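Fault Investigator, Small Robot Arms (contract, eight weeks)
Tranell, Panagiotou Building, second floor
On site. Part-time considered if you can explain how it would work.

We had an arm keep moving after it was told to stop. It did this on two occasions in May. The first was written up as a loose cable. The second came after the cable had been replaced, and it was also written up as a loose cable. We would like to hire somebody who finds that as hard to swallow as we do.

The arms are small. They run on hobby-grade servos joined by printed links, with a gripper on the end, and they work over a checkerboard so that the overhead camera has something to measure against. They can't break your arm. They can pinch a finger, and on the second occasion one closed on the sleeve of a person who was reaching in to reset it. The sleeve came off worse than the person. Our incident form has a box for "no injury," and once that box was checked the whole thing went quiet for longer than it should have.

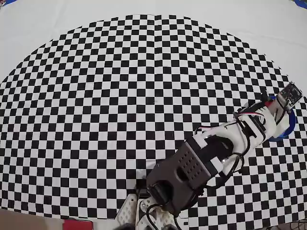
The stop command goes from the operator's button to a controller supplied by Primine, and from there down the servo bus. The controller says it sent the command. The servos don't say anything, as they were never set up to. Clustent, which is the logging software we use, shows a neat line marked STOP on both occasions and then shows joint positions that carry on changing. We have been told this is a display delay. Maybe it is. No one has shown us the delay happening at any other time.

What we think we know

The shoulder joint kept going and the joints past it held. That was true both times, going by the logs, and two people who were in the room agree on it for the second event. For the first event there was one person in the room and they were looking at a monitor.

Power to the servos was on throughout. The button cuts nothing. It sends a message, and this was described as an emergency stop in our own paperwork until somebody read the wiring diagram. We have changed the paperwork. We have also fitted a real power cutoff within reach of the operator, so you will not be asked to stand next to the old arrangement. The arms drop when it is pressed. We consider that an acceptable trade while the question is open, and you may tell us we're wrong.

We then ran the arm through the same routine 1,129 times with the new cable and the fault did not come back. This number now appears on a slide with the word "resolved" next to it. We are doubtful, for a dull reason: the repeat runs were done with a script pressing stop at the same point in the motion each time. On the two bad days a human pressed it whenever they felt like it.

What we don't know

Whether the stop message arrived at the shoulder servo at all. Whether it arrived and was then overwritten by a move command already waiting in line. Whether the shoulder is different from the other joints in some way that matters, such as its load, its address on the bus, or the cable run, which loops and flexes a good deal on these arms. Whether the clock in the controller agrees with the clock in Clustent. We assumed it did for the first week and have since stopped assuming.

The camera footage might settle some of this. It was recorded from overhead through a wide lens, so straight lines come out curved, and the correction we apply was worked out before the camera mount was bumped. Treat any position taken from that footage as a guess until you've redone the correction yourself. We have people who will tell you it's fine. Ask them when they last checked.

What you would do

Start by reproducing the fault, or by giving us a convincing account of why it can't be reproduced. Please don't start with a fix. We have a drawer full of fixes.

Put an independent recorder on the servo bus so we are no longer relying on the controller's word for what the controller did. We have a logic analyzer that works. We have another that works sometimes.

Write a stop test that presses at random points in the motion, under load and with no load, including during the moments when the arm is changing direction. Run it for long enough that a clean result would mean something, and say beforehand how long that is. We'd like the number written down before the first run so it can't creep.

Take the overhead video from both events, line it up against the logs, and tell us how far apart the two clocks were and how sure you are.

Read the supplier's report. It is short. Primine has been polite and quick to answer, and everything it has sent us concludes that the problem is somewhere other than the controller. That could be correct. We want it tested by a person who doesn't sell controllers and doesn't have a demo booked.

Write one report at the end in ordinary English. If the answer is "cause not found," we will accept that from you, provided you tell us what was ruled out and how. We won't ask you to soften it, and the contract says so in a clause you should read before signing.

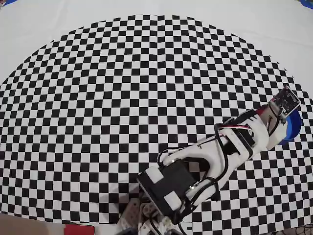 Who we're looking for

You have chased an intermittent fault before and can talk about one that beat you. Everybody has a story about the one they solved. We're more interested in how you behaved when the evidence ran out.

You can read serial bus traffic without a vendor's tool translating it for you. You are comfortable with Python or something like it, enough to write a test and throw it away. You have opened up, wired or repaired small servos, at work or at a kitchen table.

A formal safety background is useful and we'll pay attention to it. It isn't required. We have met certificates that came with no curiosity attached.

If your plan involves an AI model that reads the logs and names the cause, please apply somewhere else. Two vendors have offered us this already. One of them was sure it was the cable.

What it pays

$600 a day, paid every other week. Travel to the building isn't covered, and parking on the street is bad. There's a bike room, and the freight elevator can be used if you bring your own gear. If you need test equipment we don't have, ask, and expect to be asked why.

The contract is for eight weeks. We may extend it. We have seen that line in other people's ads and know what it's usually worth, so plan on eight.

Things you should know before applying

The arm involved has been kept, along with both cables. The first cable was bagged and labeled. The second was put back in the general bin for a few days and then fished out, and we are fairly confident it is the right one. You may want to be less confident.

The servos on that arm have not been replaced. The controller firmware was updated after the first event by a well-meaning person, and the older version has been asked for. Primine says it will send it. At the time of writing it hasn't.

Other arms of the same build are still in use with the power cutoff fitted and a rule that hands stay outside the work area while power is on. You would have the authority to shut all of them down, without asking first. This has been agreed in writing by the people who would be most annoyed by it.

The office is loud in the mornings. The test area has a door that closes.

How to apply

Send a resume and one page on a fault you investigated, including what you got wrong along the way. No cover letter. Applications close on 15th June and go through the form on the Tranell jobs page.

We will invite a short list to spend a paid day on site with the logs from the second event. You'll get the raw files, a desk, and access to the person who was in the room. At the end of the day we'll ask what you would do next and what you don't believe.

Recruiters: we are handling this one ourselves.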